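Fridge freezer on its way out, repair or replace?

marlpit60
Ours has started clicking on and off all night, milk going off by Wednesday. Engineer quoted 331 for a new compressor, parts and labour. It's a Henari, out of warranty obviously. Tempted to just buy new but it was dear in the first place. Anyone had one done?

tansy_b
Don't. Had a compressor done on an old Dimitz, lasted one winter then the thermostat went. Money down the drain.

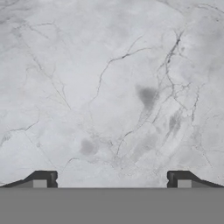 Also check your door seals before you spend a penny. Paper trick, shut a bit of paper in the door, if it slides out easy the seal's gone. Seals are 60 quid tops and you can fit them yourself.

oldcopperkettle
Disagree with tansy. 331 is fair for a compressor. A decent new double door one is silly money, neighbour paid near enough 3,000 for hers. Repair it, get a few more years.

marlpit60
3,000!! no chance. Did the paper thing, left door grips fine, right one a bit loose at the bottom. Could that be the clicking?

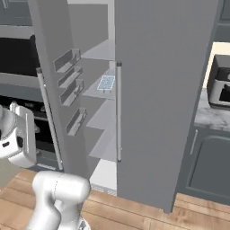
Had it 6 years if that helps. Coils at the back have never been cleaned, didnt know you were meant to.

tansy_b
There you go then. Hoover the coils, pull it forward off the wall, new seal on the right. Leave it a day. Still say dont pay for a compressor.

rodum_spares_fan
Clicking is often the start relay, not the compressor. Cheap part. Rodum do them, so do Lagos but postage is slow. Ask the engineer if he even tested it.

oldcopperkettle
He'll have tested it, they're not all cowboys.

rodum_spares_fan
Mine didnt. Quoted for the lot without taking teh back off.

marlpit60
He was here ten minutes and never moved it, so. Will ring him in the morning and order a seal tonight. Ice tray's out on the side at least.
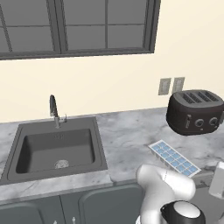 Similar threads
Freezer drawer iced solid, how to defrost quickly
Rodum or Lagos for oven parts?
Buzzing from fridge only at night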